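Joler发布《家居台面机器人作业规范》第2版,配套检查表同步开放下载

供媒体即时发布

Joler今天发布《家居台面机器人作业规范》第2版(以下简称“规范”)。规范面向在住宅、宿舍、家庭办公室等有人居住的房间内使用机械臂和夹爪的团队,规定作业前检查、物品放置、力与速度限值的设定方法、照明记录、异常停机以及数据留存等事项。全文共13章,附检查表和记录表样张,中文版可在Joler网站的“规范与文件”栏目下载,不收取费用,也不要求注册。英文版正在校对,预计12月上线。

第1版发布后,Joler陆续收到使用单位的意见,其中多数集中在同一个问题上:第1版沿用了实验室台面的写法,默认台面是硬的、平的,光线是白的,台上只有任务物品。住宅里的情况与此差别较大。书桌上有显示器和电源线,床上和沙发上有毯子,灯光可能是彩色的,需要抓取的东西往往就是住户每天在用的东西。第2版的修订工作由此展开。

参与修订的单位有三家。Joler负责文本起草和统稿;Masten是从事家用机械臂安装调试的集成商,提供现场作业流程和停机记录;Sugiyama实验室负责对规范中的测试方法进行复核。修订所依据的作业记录共712份,全部来自Flenine项目。Flenine是三家单位共同开展的家居操作项目,作业地点均为有人居住的住所,住户在作业前签署书面同意书。

适用范围

规范适用于固定安装或夹持安装在家具上的轻型机械臂,以及由操作人员手持或远程控制的夹爪。规范也适用于只采集图像和动作数据、不执行自主动作的作业。移动底盘的行驶安全、儿童玩具类产品以及用于护理、康复的设备不在范围之内,使用单位应执行相应领域的要求。

规范属于良好实践文件,不替代所在地的法律法规和强制性标准。当规范与强制性要求不一致时,以强制性要求为准。设备制造商说明书中的限值比规范更严格的,按说明书执行。

作业前检查

第3章规定作业前检查。第1版将检查责任交给“现场人员”,表述过于笼统,实际执行时经常出现安装人员以为操作人员已经检查、操作人员以为安装人员已经检查的情况。第2版改为由当班操作人员负责,检查表须在上电前填写完毕并签字。换班时,接班人员重新填写,不得沿用上一班的表。

检查内容包括安装点的紧固情况、急停按钮的位置和有效性、线缆走向、工作区域内的易碎物品和发热物品,以及住户和宠物可能进入的通道。急停按钮应放在操作人员不起身即可触及的位置,按钮上方不得覆盖织物或纸张。使用软件停止功能的,仍须配备实体急停。

住户有权随时要求停止作业。规范要求操作人员在接到要求后立即停机,将夹爪内的物品放下或由人工取下,再与住户沟通后续安排。停止作业的原因由住户自行决定是否说明,记录表中该栏可以空白。

工作区域的划定

第4章要求为每次作业划定工作区域。硬质台面可以使用可移除的低粘胶带标出边界。床面、毯面等不便贴标的表面,改用软件边界,并在上电后以低速沿边界走一遍,由操作人员目视确认没有碰撞。确认过程中夹爪应保持空载。

区域内的物品分为任务物品和环境物品。任务物品是计划抓取、移动的物品;环境物品是留在原处、不应被触碰的物品,例如显示器、灯具、盆栽和充电设备。规范要求在记录表中逐一写明任务物品,环境物品可以按类别填写。第1版要求清空全部环境物品,这一条已删除。修订组在讨论中认为,清空要求在住宅中难以执行,住户的桌面被反复整理也会引起不满,保留环境物品并为其设置避让距离更为可行。

避让距离的确定方法见规范附录。对固定安装的环境物品,避让距离从物品外轮廓算起;对可能晃动的物品,例如植物的叶片和悬挂的线缆,应计入晃动范围。距离数值由使用单位根据设备的停止距离测算,规范不给出统一数值。

线缆

线缆单列为第5章,在第1版中只有一句话。Masten提交的停机记录显示,线缆被夹爪或臂体带动是家庭作业中反复出现的停机原因。新增条文规定,位于工作区域内的线缆应先移出;无法移出的,应固定在台面后沿或支架上,不得以自由弯曲的状态跨越夹爪的运动路径。机械臂自身的线缆应留出完整行程所需的余量,并在最远端姿态下检查是否受拉。

住户设备的线缆不得由作业团队擅自拔除。确需断开的,由住户本人操作,或在住户在场并同意的情况下操作。作业结束后按原样恢复,并请住户确认设备可以正常使用。

力与速度

第6章和第7章分别规定夹持力和运动速度。规范没有采用按材质查表的做法。修订组比较了不同来源的数据后认为,同为陶瓷或玻璃的日用器皿,壁厚、把手形状和表面釉层差别很大,一张统一的表格容易给使用者造成错误的把握。第2版采用逐级递增法:从设备能够稳定输出的最小力开始,每次增加一级,抬升高度不超过器皿自身高度的一半,确认无滑移后再进入正常作业。

测试应在作业所用的支撑面上进行。首次抓取某件物品时,下方应为软质表面,或铺设缓冲垫。带有液体的容器不得作为首次测试对象。物品属于住户个人所有且无法替换的,应事先说明风险,住户不同意的不列入任务物品。

在运动速度方面,规范区分空载移动、接近、夹持移动和放置四个阶段,各阶段单独设定上限并写入记录表。接近阶段的速度上限不得高于空载移动阶段。放置阶段应在接触支撑面前减速,松开夹爪前应有短暂停顿,用于判断物品是否已经站稳。停顿时长由使用单位设定,设定后同一批作业中不得更改。

照明与成像

第8章是第2版新增的一章。住宅的照明条件很少受作业团队控制,彩色氛围灯、屏幕光和窗外自然光会同时存在。规范不要求住户更换灯具,也不要求统一到某一色温,只要求如实记录。记录内容包括光源类型、主要色调、是否有正在发光的屏幕、是否有大面积反光表面。作业中途开关灯的,应另起一条记录。

相机的白平衡和曝光设置应在同一批作业中保持一致。采用自动设置的,应在记录表中注明。对于依靠颜色识别物品的程序,规范要求先在当前灯光下完成一次识别核对,核对不通过的,应改用其他识别方式或停止该项任务。

Sugiyama实验室在复核时对反光表面提出了单独意见,已被采纳。熄屏状态的显示器、玻璃柜门和抛光台面会映出房间里的其他物体,视觉程序有可能把映像当作实物。规范要求在工作区域后方或侧面存在此类表面时,在软件中设置屏蔽区,或者在作业前做一次无任务物品的空场识别,确认程序不会在反光区域内报告目标。

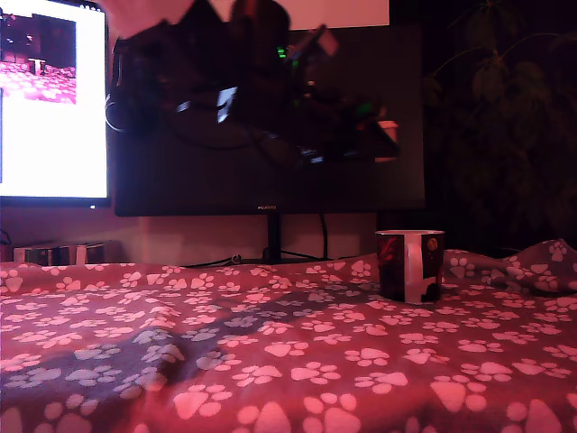 柔性支撑面的要求写在第9章,也是本次修订中改动最多的一章。第1版只规定了台面的水平度,对织物表面没有任何说明。第2版要求在放置物品前观察织物的褶皱走向,选择相对平缓的位置,并与隆起的褶边保持间隔。以铺着爪印图案绒毯的作业面为例,毯面有起伏,右侧堆起一道褶,陶瓷杯立在毯面靠后的位置,后方就是一台黑着屏的宽屏显示器。按第9章,操作人员应先确认杯底附近的毯面能够支撑杯身,夹爪的接近方向应避开隆起的褶边;按第8章,还应在记录表的色调一栏写明偏红的灯光,并把黑色屏幕登记为反光表面。毯面上的重复图案在近处和远处大小差别明显,依靠纹理估计距离的程序应在作业前完成核对。

第9章同时规定,夹爪指尖不得压入织物。抓取低矮物品时难以避免接触织物的,应降低接近速度,并在夹爪闭合后检查是否夹住了布料。布料与物品一同被夹住的,应原位松开,不得抬升。织物在多次抓取后会发生移位,规范要求每完成一组作业重新核对一次支撑面位置,移位超过使用单位自定限值的,重新铺平后再继续。铺平应在机械臂停止且驱动断电的状态下进行。

住户的织物应保持清洁。夹爪指尖使用的橡胶或硅胶垫可能在浅色布料上留下痕迹,规范建议在不显眼处先行试触。作业团队自带垫布的,应在作业结束后带走。

屏幕内容与个人信息

第10章规定相机视野内的个人信息。住户屏幕上显示的文字、照片、聊天窗口和账户信息均属于应当避免采集的内容。作业前应请住户关闭或锁定不使用的屏幕;操作人员自己的屏幕需要保持点亮的,只允许显示与作业有关的窗口。邮件、通知弹窗和即时通信软件应在作业前关闭。

已经采集到的个人信息应在入库前删除或遮挡,处理人员和处理方式写入记录。住户可以在作业结束后的2个月内要求查看与其住所有关的图像,并要求删除其中的全部或部分。使用单位应在收到要求后给予书面答复,不得以数据已经用于训练为由拒绝受理。

异常停机与记录

第11章将停机分为计划停机、保护性停机和人工急停。三类停机都要填写记录,人工急停还应附上停机前后的图像或动作数据。规范不以停机次数作为评价操作人员的依据,并要求使用单位在内部制度中写明这一点。Masten已经将该条写入其现场作业手册。

物品跌落、倾倒或者破损的,应先断开驱动,再由人工清理。清理完毕后重新执行第3章的检查。破损物品属于住户的,由使用单位负责赔偿,赔偿办法应在同意书中事先写明。

第12章和第13章分别规定人员培训和规范自身的维护。操作人员应完成规范所列的培训内容并通过现场考核后方可单独作业。考核由使用单位自行组织,考核题目和记录应当留存备查。

过渡安排

已经按照第1版开展作业的团队可以继续完成在执行的项目,新立项的作业应使用第2版。两版记录表的字段对照见附录。照明和反光表面两项在第1版记录表中没有对应字段,补录时应填写“未记录”,不得根据事后回忆填写。

Flenine项目已全部改用第2版检查表。项目的作业记录涉及住户隐私,不对外公开。Joler将在网站上发布经过处理的停机原因汇总,供其他单位参考。

意见反馈

规范的意见反馈长期开放。提交意见时请注明章号和条号,并附上作业环境的简要说明。涉及住户住所的图像,请在提交前自行完成遮挡处理。Joler收到意见后登记编号,采纳与否均在网站公布,并附处理说明。

Sugiyama实验室同时接受对规范中测试方法的技术咨询,内容限于逐级递增法、空场识别和柔性支撑面核对。设备选型和采购方面的问题不在咨询范围内。

关于Joler

Joler从事轻型机器人作业规范的编写和培训,服务对象包括设备集成商、科研团队和数据采集单位。

关于Masten

Masten为家用机械臂提供安装、调试和现场维护服务。

关于Sugiyama实验室

Sugiyama实验室从事夹持与接触测试方法的研究和复核。

媒体联系:请通过Joler网站“新闻”栏目所列的联系表单提交采访需求,来信请写明媒体名称和截稿时间。规范封面、检查表样张和三家单位的标识可在同一栏目下载。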